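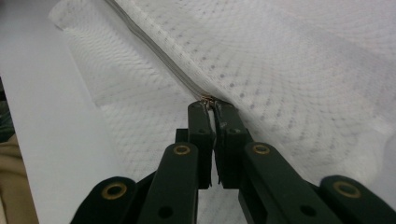

I've now read 27 articles about how to make clothes last longer, and I'm starting to think most of them were written by people who own clothes the way other people own stock photos. Wash cold. Wash less. Freeze your jeans. Each tip gets passed along from one site to the next with the serial numbers filed off, and very few of the writers seem to have tried any of it.

I got into this because of a sweater. It was a Birkholm, gray, bought in January with birthday money, and it came with a care card so long it folded out like a map. The card told me to expect "300 wears with proper care." I'd love to know who wore it 300 times. I wore it maybe twice a month and by spring the elbows looked like the inside of a dryer vent.

So I wrote to the company. The reply said pilling is "a natural sign of quality fiber relaxing." I've read that sentence many times and I still can't get it to mean anything. Good wool pills, I'll give them that. So does bad wool. If both do it, it isn't a sign of much.

Cold water

The claim I see most is that cold water is gentler on everything. Fine, I can believe that for dye. My black T-shirts do seem to stay black longer, though I also stopped drying them, so I can't tell you which change did it. Neither can most of the people selling you the idea. When two things change at once you've learned very little, and laundry advice is almost all like this: buy the special soap, use half the load, skip the dryer, then thank the soap.

My sister's neighbor, Amirhossein Heydari, ran a dry cleaner in Westton for years, and I asked him over the fence what he thought about the cold water thing. He shrugged and said heat and rubbing are what wear cloth out, and soap is mostly a matter of rinsing it properly. He washes his own shirts on warm. They looked fine to me.

Mesh bags

I wanted to dislike these. They have the look of something sold near a register. But the idea behind them is plain enough that I don't need a study: a bra hook in a bag can't grab a sweater outside the bag. Whether they cut down on pilling is another matter, and I have my doubts, as a sweater stuffed in a small bag still rubs against itself. Check the zipper before you spend money on one. A bag that opens halfway through the spin is just one more thing in the wash.

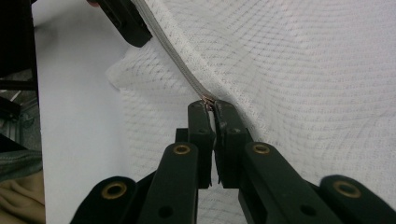

The fancy detergent

I paid for a bottle of Flemelov, which promises to "restore" fibers. It smells nice. I washed one old towel with it and one with the store brand, and after 2 months I mixed them up and couldn't sort them out again. One household and a pair of towels isn't science, I know, but it's more than was on the label.

What I still do

I turn dark things inside out. I hang sweaters' worth of stuff flat over the rack and put up with the living room looking like a yard sale. I bought a Boiko fabric shaver, which works, and which also takes off a little wool every time, a fact the box leaves out.

The gray sweater is still in the drawer. I wear it to rake leaves.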